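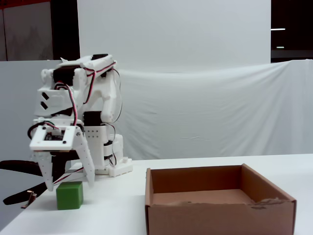 3.2 Collecte des démonstrations

Figure 3. Le bras au-dessus du cube vert, pince ouverte, avec la boîte en carton où il faut le déposer.

Bon, parlons de la téléopération, la partie qui m'a pris le plus de temps (et que j'ai préférée, je l'avoue !). La tâche tient en une phrase : saisir le cube, le lâcher dans la boîte. J'ai piloté le bras suiveur avec un bras maître tenu à la main, et Rattana Saithong et Panya Meesuk m'ont relayée dès que mes poignets fatiguaient. À nous trois, nous avons enregistré 595 épisodes en février, avec le logiciel Flidex. On pourrait croire que tout le monde fait le même geste, eh bien non : Panya descend tout droit, moi j'arrive toujours un peu de biais, et la politique apprise hérite des deux styles. J'ai gardé les hésitations, sauf quand le cube tombait hors de la table.
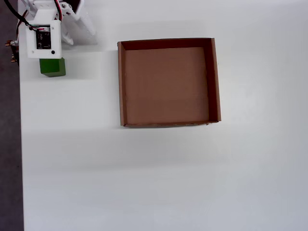 3.3 Guidage manuel

Pour comparer, j'ai refait cinq séries moteurs débrayés, en poussant le bras directement avec la main. C'est plus intuitif, mais mes doigts passaient sans cesse devant la caméra, et j'ai donc rejoué chaque trajectoire à vide avant l'entraînement.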